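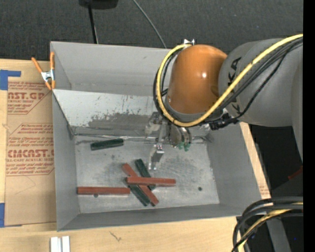
PLULBERG, June 18, 2024 – Inbridge will open its robot picking lab to visitors next Tuesday and is asking them to bring their doubts.

The company has sat through plenty of trade show demos where a robot moves one clean part from one clean spot to another, 90 times in a row. "I never learned much from those," said Ye-ji Yeo, who runs the lab. "Show me a pile."

Visitors will see an arm work on long red and green blocks lying across each other in a metal bin. They may rearrange the blocks between runs. Misses will be left in the count.

Inbridge makes no claim that the system, called Kong, is ready for a factory floor. In March it logged 1,862 picks at the lab, and 38 percent needed a second try or a person's help. A worker with two hands would be let go for that.

Myung-ja Byun of Busine, a parts supplier that has been offered a trial, plans to attend. "We were promised 900 picks an hour by someone else once," she said. "I'll be bringing a stopwatch."

Doors open at 10 a.m. Admission is free, but places must be booked through the Inbridge front desk. The full run log will be handed out at the door, failed picks included.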